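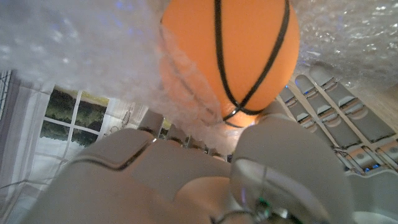 Zwischenbericht zum Projekt Nachbarschaftsgarten Prarklow
an die Wereso-Stiftung, 3. April 2021

Liebe Mitarbeiterinnen und Mitarbeiter der Stiftung,

seit unserem letzten Bericht im Oktober ist im Garten so viel geschehen, dass ich beim Schreiben gar nicht recht weiß, womit ich anfangen soll, und deshalb fange ich einfach mit dem Boden an. Der war ja unser Sorgenkind. Die Firma Pawlak hat im Winter, in den wenigen frostfreien Tagen, den verdichteten Streifen entlang der alten Mauer gelockert und reifen Kompost eingearbeitet, und wer jetzt mit dem Spaten hineinsticht, der merkt den Unterschied sofort (wir haben uns gefreut wie die Kinder!).

Von den geplanten 24 Hochbeeten stehen inzwischen alle bis auf sechs. Die fehlenden sollen an den Südrand, sobald dort der Zaun gesetzt ist. Vergeben sind die Beete trotzdem schon sämtlich, und auf der Warteliste stehen 29 Haushalte, darunter auch etliche aus der Siedlung Maridance, die wir im ersten Jahr kaum erreicht hatten.
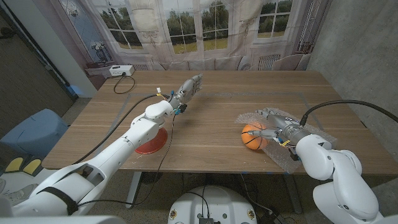
Etwas mühsamer geht es mit dem Wasser voran. Der Anschluss an die Regenrinne des Gemeindehauses ist genehmigt, die Zisterne aber noch nicht geliefert, und so werden wir im Frühjahr wohl noch einmal mit Gießkannen und dem langen Schlauch auskommen müssen. Die Pflanzabende konnten wir leider nur als Telefonsprechstunde anbieten. Gefragt wurde vor allem nach Tomaten, nach Schnecken und immer wieder nach Schnecken.

Vom bewilligten Geld sind derzeit noch 752 Euro verfügbar. Wir würden sie gern für Saatgut und zwei abschließbare Gerätekisten verwenden und bitten Sie herzlich um eine kurze Zustimmung, da die Kisten im Antrag nicht vorgesehen waren. Die Belege gehen Ihnen mit getrennter Post zu.

Mit herzlichem Dank und frühlingshaften Grüßen
Ihr Gartenteam Prarklow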